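Home | Things To Make | How It Works | Ask Us

What's inside a computer?

Hello again! I'm Jacqueline Besnard, and I love taking the lid off things (ask first, please, and get a grown-up to unplug it!). Today it's the big box kind of computer, the one that sits under a desk and hums.

Before I open anything, I think about where all the bits will go. Parts are easy to lose and easy to bend, so I like a holder with slots, a bit like a toast rack, where a thin part can stand up straight with nothing leaning on it. A row of grey slot holders on a grey board does the job very nicely.
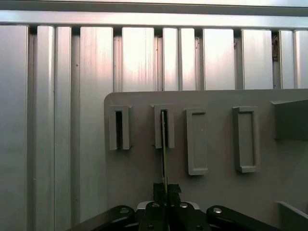 Laying it on its side

A computer is much easier to explore lying down with its side panel off. Then you can peer in from the top, like looking down into a doll's house.

The big green sheet is the motherboard. Think of it as a town, with tiny roads carrying messages between all the buildings. The silver square on it is the processor, which does the thinking. It follows instructions so fast that you couldn't count them even if you stayed up all night!

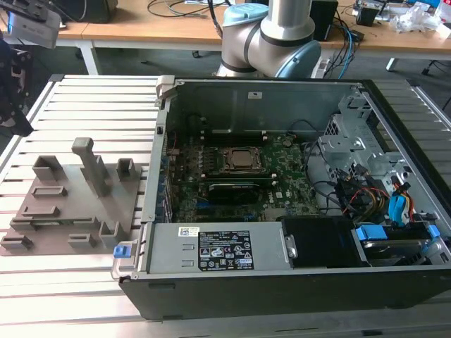
Long black slots next to the processor are for memory. Memory is like the top of your desk: it holds what you're using right now, and it gets cleared when the computer is switched off. The hard disk is more like your cupboard, and it keeps your drawings and games safe until next time.

My friend Fabrice Vasseur calls the power supply "the lunch box", and I've pinched that from him. It takes electricity from the wall and shares it out through all those coloured wires. Never, ever open that one up, even when it's unplugged, as it can still give you a nasty shock.

More from How It Works
Why does a fridge hum?
What's inside a torch?
How do zips stay shut?
8 questions about magnets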